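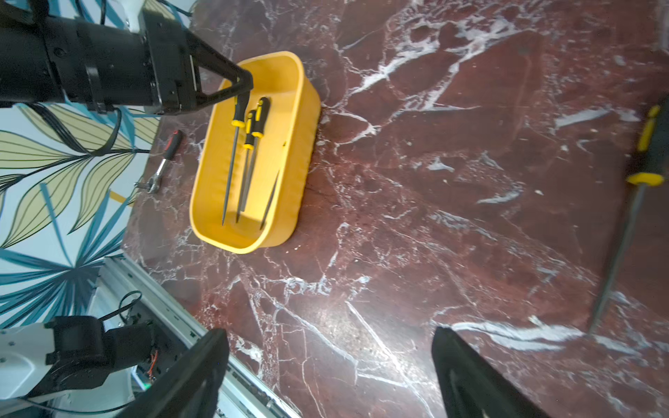 **Rivera shop notebook / bench 2 / own entry, unsigned off / 6/25/26**

Drikell trial kit, tool sorting package. Picking up from where the last entry ran out of page.

The brochure promise is "put your hand tools in front of it and it will learn where they go." I picked needle files because they're what people leave lying all over the counter, and because the demo reel only has screwdrivers in it. Screwdrivers have fat round handles and don't care much how you hold them. Files have a handle you can grab, then a skinny shank, then a blade you'd like the robot to leave alone.

Task as I wrote it up for the kit:

- files go in the yellow tub, handles toward the rim nearest the arm
- anything that isn't a file stays where it is (the red and black ratchet is the test for this)
- no dragging blades across the counter

Drikell calls this a "beginner task" in the manual. We'll see. I've left the speed at the default because I want to judge what you get out of the box, before anyone starts nursing it.

**Setup**

Longer than advertised. The quick start has you clamp the rail, seat the arm, run the cable, power up. It skips the part where the cable has to clear the counter edge through the whole reach, and the cable guide in the drawing isn't in the box. I checked the packing list twice. Ours hangs in a loop under the arm and I don't love it. It needs a proper tie-down before anyone runs this unattended, and the sales page very much says unattended.

The 24 V supply is fine, no complaints. Connectors are keyed, which I wish more people would do.

Calibration wizard froze on the second screen. Restarted it, went through. I wrote down the offsets by hand because I don't trust it to keep them over a power cycle. (Later: it did keep them. Credit where due.)

**Picking**

Yellow on the handles helps it a lot. The overlay from the wrist camera puts its box around the handle and collar quickly, and loses interest below that. With a file by itself on open counter the proposed grasp is sensible. With files lying close together in the tub it gets vague, and it'll sometimes draw one box over two handles. When it does this it doesn't report low confidence, either. The number on screen looks the same as for a good pick. That bothers me more than the misses do. A miss I can plan around if the thing tells me it's unsure.

Shine off the counter is another one. It's a glossy surface and the lamp throws a bright patch. The manual has one line on lighting, "avoid strong reflections," and then every photo in the manual is on matte gray foam. Nobody's bench here is matte gray foam. I moved the lamp and it got a bit better, then worse again later in the day. Need to do this properly with the blinds down.

Handle grabs are okay. The trouble is that it also likes to go for the shank, right under the collar, when the handle end is near the limit of what the camera can take in. I couldn't find a setting to forbid that. There's a "preferred region" slider but preferred is apparently a loose term at Drikell.

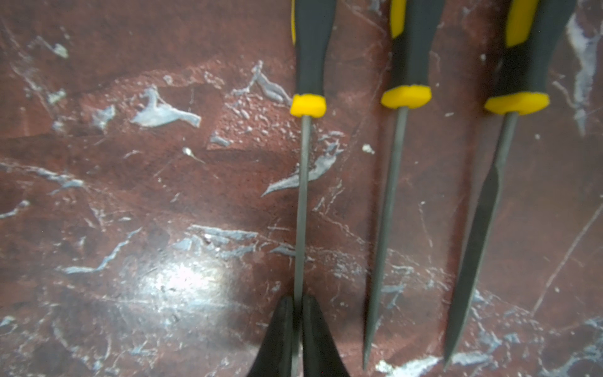 So the question for me is what a shank grasp does to the rest of the motion. A round shank between two fingers has every chance to roll, and the weight is all up in the handle. If it turns even a little on the way over, the blade comes down at an angle the planner never asked for. The flat file should behave differently from the thin ones, being wider, and I want those logged apart. The kit lumps them all together as "file."

The finger pads are the stock ones. Zusallow makes a grooved set that's supposed to fit this gripper and would probably hold a shank better. But buying another firm's fingers to make a beginner task work is a mark against the package, so I'm keeping that separate from the score. If we do order them it goes on a different line.

**Ratchet**

Left alone, so far. I'd like to give it credit but I haven't put the ratchet right up against a file handle yet, and that's the case that would catch it out. To do.

**Software**

The log export gives you a spreadsheet with a timestamp and a pass/fail column. Pass means the gripper closed and then opened again. It has no idea whether the file ended up in the tub. I had one marked pass with the file on the counter beside it. Any success rate quoted from this log should be treated as made of air, and that includes the one in the brochure, unless they measured theirs some other way. I've asked support how. Auto-reply only.

I'm keeping my own tally on the back page.

**Money**

Base kit is what we were quoted. The sorting package is almost $800 on top, plus a yearly renewal I only found on the last sheet. Renewal is due in October if we start now. The Pruster arm we looked at before had no sorting software at all and we'd have to write the lot, but at least that was plain from the start.

Not ready to recommend. Not ready to send it back, either, the arm itself moves nicely and repeats well. It's the package I don't believe in yet.

**Next**

- [ ] 5 mm foam under the tub so it stops creeping
- [ ] blinds down, lamp off, same layout
- [ ] ratchet touching a file handle
- [ ] flat file logged on its own
- [ ] tie down the cable loop BEFORE any of the above
- [ ] chase support about what "pass" means
- [ ] whoever borrows the calibration card, put it back in the Drikell box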